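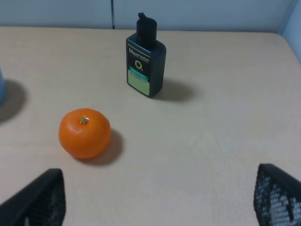 The Grustuvis Historical Society is looking for 11 people to help transcribe and check the Navus letters, a collection of family and business correspondence written during and after the Civil War. Work starts in March and runs for 15 weeks. Most of it can be done from home.

## About the letters

The collection came to us from the Igwe family in four trunks. It covers two brothers who served in the same infantry company, their sister, who ran the family dry goods store while they were gone, and a cousin who handled the pension claims later on. The last dated letter is from 1879. Almost 40 of the letters were written in camp. The rest deal with prices, debts, illness, neighbors and the long argument over the older brother's discharge papers.

Marlene Kennedy sorted the letters by writer and year. A first batch has been scanned and loaded into Jevel, the web tool we use for transcription. You don't need to install anything.

## What you would do

- Read scanned letters and type them out line by line, keeping the original spelling
- Mark words you can't read
- Check another reader's pages against the scans
- List the names of people, regiments and towns in each letter
- Join a call every other Tuesday evening to go over problem passages
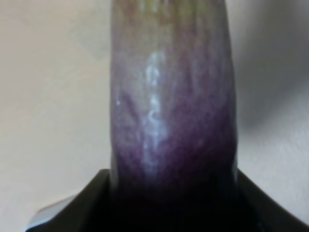

## Who should apply

You should be able to read cursive, or be willing to learn. We will send practice pages before you start. Some background in the war years is useful, especially if you know how company rolls and pension files are laid out, but we have had good readers who came in with none. Plan on four hours a week. High school students may apply with a parent's signature.

Two of the places are for people who can come to the reading room and work with the originals. Some of those sheets are too faded to scan well. Pencils only, and bags go in the lockers.

## Pay

Readers receive a flat stipend of $300, paid in two parts. Reading room places also get parking.

## How to apply

Send a short letter with your name, town, the hours you have free and any experience with old handwriting. No resume is needed. Address it to Abdelilah Radwan, project editor, at the society's front desk, or hand it in during open hours. Please say if you want one of the reading room places.

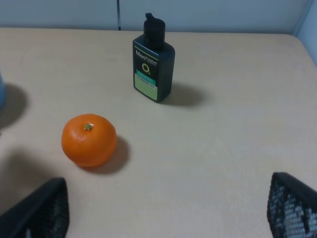
*Bottle on a tabletop.*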